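Writing a session protocol for hand-held gripper recording

Posted in: Notes, Robotics, Standards | 4 comments
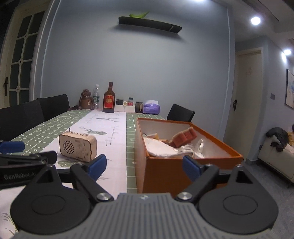 A recording protocol for hand-held grippers should fit on two sides of paper. Ours had grown to eleven pages by March, and Sadia Rana, who reviews most of the incoming sessions, pointed out that operators were working from memory of the first three. I have rewritten it. Most of the work went into the section on table set-up, where the old text asked for a "clear and representative surface" and left the reader to decide what that meant. A dining table with a patterned cloth, a printed runner, a small wooden radio and an open orange box of odds and ends is representative by any fair reading, and it is certainly not clear. The new text drops both words. It asks for two things that can be checked: the objects named in the task must be within reach of the gripper without passing over a glass item, and anything else on the table may stay if it was there before the operator arrived. On that table the bottles and jars stand in a row at the far end, by the wall, and the radio and the box are nearer. That passes.

The rest of the changes, in the order they appear in the document.

Calibration. One open-close cycle at the start of every session, fingers fully apart, then fully together, then apart again, held for two seconds at each end. The old rule allowed the cycle to be done "as needed". Of 2505 sessions in the archive, 1602 have a usable cycle in the opening seconds. The remainder can be recovered from finger pad positions, but the recovery script (Kavent, for those who have access) takes longer to run than the session took to record, and its output still needs checking by hand.

Finger pads. Inspect before each session, replace at 2000 grasps or at the first visible split. Pads on a pair of grippers are changed together. Vivdale mixed old and new pads for most of a month and the difference in slip is plain in their force traces. I would like a better figure than 2000, which comes from our own bench and only from hard plastic test blocks. Fabric and cardboard will wear a pad differently.

Two grippers. If a second gripper is used, it is switched on before the first one starts recording, and it is calibrated in the same way, left then right. The left unit rests on the table or stays in the hand between actions. It is not put down on a chair. We have 121 sessions rejected for loss of tracking on one side, and a chair tucked under a table accounts for more of them than any fault in the hardware.

Lighting. Ceiling lights on or off for the whole session. No changes part way through. Glossy packaging and clear plastic give poor depth readings under direct light, and the old protocol dealt with this by banning them. I have removed the ban. A household policy that has never met a crumpled plastic wrapper is of little use in a household. Sessions containing such items now get a tag, "transparent", and the reviewer decides – the operator does not.

Naming. Task, site code, session number, nothing else. Janell used free text for the first batch and Manríquez is still sorting it.

Open point: whether the operator should speak the task name aloud at the start. It helps review a good deal, but it puts a voice on every recording and the consent form does not cover audio. Left out of this version. Comments on the pad interval would be useful, particularly from anyone who has measured wear on textiles.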